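Kindier project, working group minutes, October
Present: teaching team, Droda, Govwood, two from Vukadinović. Start 2:00 p.m.

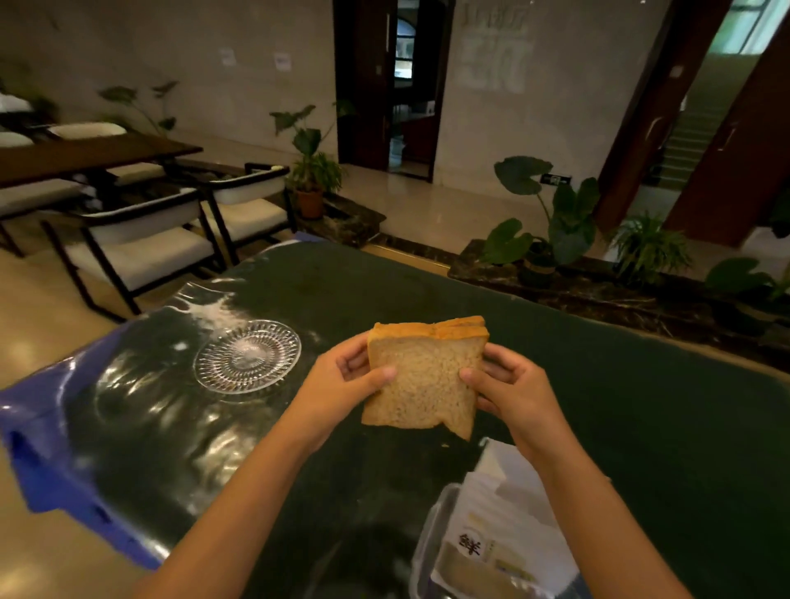 1. Minutes of the last meeting. Accepted with one change. "Demonstrations are sufficient" now reads "Droda believes demonstrations are sufficient."

2. Recording count. Droda reported 875 demonstrations by hand and 196 by remote control, all on food handling. Govwood asked how many had been watched all the way through by a person. Droda did not have that number and will bring it.

3. Hand demonstrations. Droda wants to keep these as the main source, as they go much faster. Govwood doubts it. Fingers curl behind a stack of sliced bread and thumbs press into the crumb, and the arm we have can't do either. Nothing in the recordings says how hard anyone is squeezing. Droda said the model would sort this out. Govwood asked that the minutes show no evidence was offered.

4. Remote control. Slower, and the operators complain about the delay. Vukadinović pointed out that at least the motions are ones the arm can make. Bread bags are still the worst item. Droda blames the operators, the operators blame the software. Left open.

5. Target. The plan calls for 3446 demonstrations before the first trial. Govwood asked where the figure came from. It was copied from the funding request. No change agreed, though two members want their objection noted.

6. Actions. Droda: review count, and a side-by-side of both methods on the bread task. Vukadinović: measure the delay. Govwood: write down what would count as a failed trial, before the trial.

Closed 3:40 p.m.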